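We use cookies to improve your experience on this site. Accept all | Manage settings

Flotside Owners Board > Lettings and running costs > Service charge on the two-bed units

cmacbrayne wrote:
Completing on a two-bed in the Aguirre block at Brarkport. The pack gives 188 units and a service charge of £4000 a year, paid half-yearly. Is that in line with what others pay? The agent says it covers lifts, pool and buildings insurance – contents are separate.

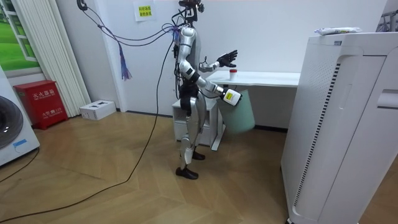

I also want to know whether the reserve fund contribution sits inside that figure. The pack shows it on a different page with no total.

tonantzin_v wrote:
It sits inside. Look at schedule 2 of the lease, where the fund is a fixed share of the charge. My last half-year demand had a balancing item of £842 on top, for the lift motors.

gullside wrote:
I disagree with the above. Schedule 2 lets them collect for the fund separately if the balance drops below the set level, and they did so in December. Budget for it as an extra.

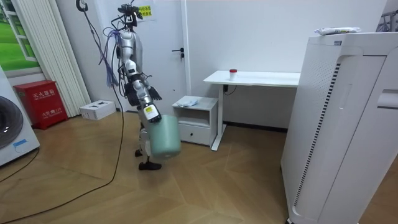 Can the balancing item be recovered from the seller?
Only if your solicitor agrees a retention before completion. Once the sale has gone through, the demand goes to whoever is the registered owner.

tonantzin_v wrote:
The December demand was the balancing item, not a fund top-up. It is itemised on the back of the sheet. I accept the wording on the front is poor.

gullside wrote:
Mine has nothing on the back. Different block, possibly a different template.

cmacbrayne wrote:
Thanks both. I have asked for the last three years of accounts and will get a retention put in. Checks I have so far:

1. Fund balance at year end, by block.
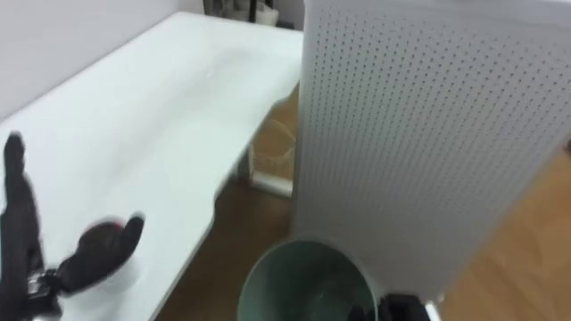
2. Notice period for works – the draft lease says 18 days, which looks short.

3. Minimum stay for holiday lets.

gullside wrote:
Minimum stay is three nights in ours. Check the deed of variation as well as the lease.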